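Lomholm 81 Tabletop Telescope

The Lomholm 81 is the little reflector we reach for when the clouds part at teatime and there's an hour of dark sky before bed. It has an 81 mm mirror, a swivelling base and a red dot finder, and it weighs less than a full rucksack. Put it on a garden wall or a sturdy crate and you're looking at the Moon in a couple of minutes!

Saturn's rings show up as rings (small, but the first sight of them is a proper thrill), Jupiter's four big moons are easy, and from a dark lane in October the Andromeda galaxy is a lovely soft smudge. Three eyepieces come with it. Start with the lowest power, always. 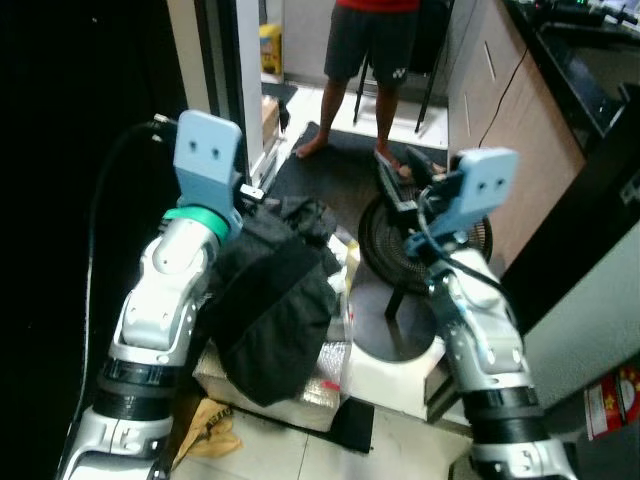 Yurani Condori wrote in to say the finder needed a good twist of the left-hand screw before it agreed with the main tube, and that after that she found the Orion Nebula from her back step on the first go. She'd like a longer dew shield. So would we, and the Welurum one slips straight on.

The base turns smoothly, though it stiffens a bit in hard frost. Never point it at the Sun without the full-aperture filter, sold separately.

Tube length: 300 mm
Base: single arm, Tello fitting
Finder: red dot, battery included
Stock code: 881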